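Plavton Street Allotments and Gardens Society
Minutes of the November meeting, 7.30 pm, back room of the Billent

I took the notes again, so blame me for any gaps. Nine of us came, which is decent for a wet Monday, and we got going once the teas were sorted.

1. Last month's minutes
Agreed, with one correction. I'd put the compost delivery down for the top gate and it should have been the bottom one. Sorry to anyone who stood waiting!

2. Money
We have £3,753 in the main account and £633 in the seed fund. The water bill is paid up to spring. I asked whether we could move a bit across for the bean order and everyone said yes, so I'll do that this week.

3. Water butts
Long chat, this one. Handus have quoted £3,179 for new butts, stands and pipework along the whole of the east side. Lovely kit, but it would nearly clear us out (and I did say so, twice). Somebody suggested doing the bottom half first and seeing how we get on. I'm to ring Handus for a price on that, and I'll ask about taps that don't drip while I'm at it.

4. Shed mural
The Bhardwaj paint shop will give us a discount on outdoor paint, hooray. We went round in circles over the design. Half the room wants sunflowers, and the other half, me included, would love something bold in black and white with big curling leaves. The shed has a good long back wall for it, and I think a pattern that matches on both sides would look smashing from the road.

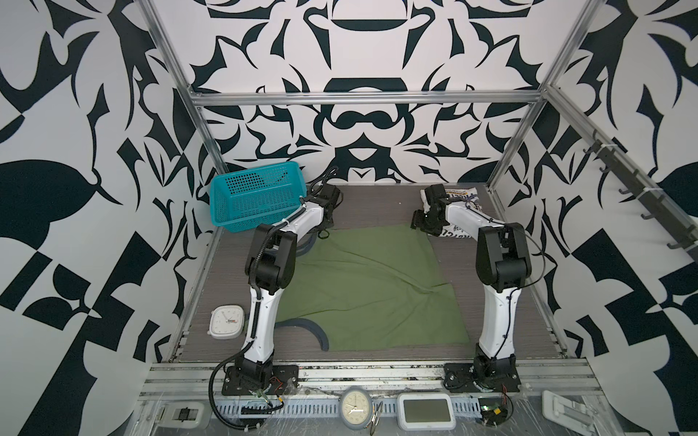 5. Slugs
Bad year all round. Beer traps got a mixed write-up, and wool pellets did well on the lower plots but cost a fortune. We're not buying anything as a group. Please stop throwing slugs over the hedge, the school has noticed.

6. Any other business
The padlock code changes on the first of next month, so look out for my text. Two plots are still free if you know anyone keen. Leftover leeks are by the door, help yourselves.

We finished at 9.10 pm. Next meeting is same place, same time, and it's my turn to bring biscuits.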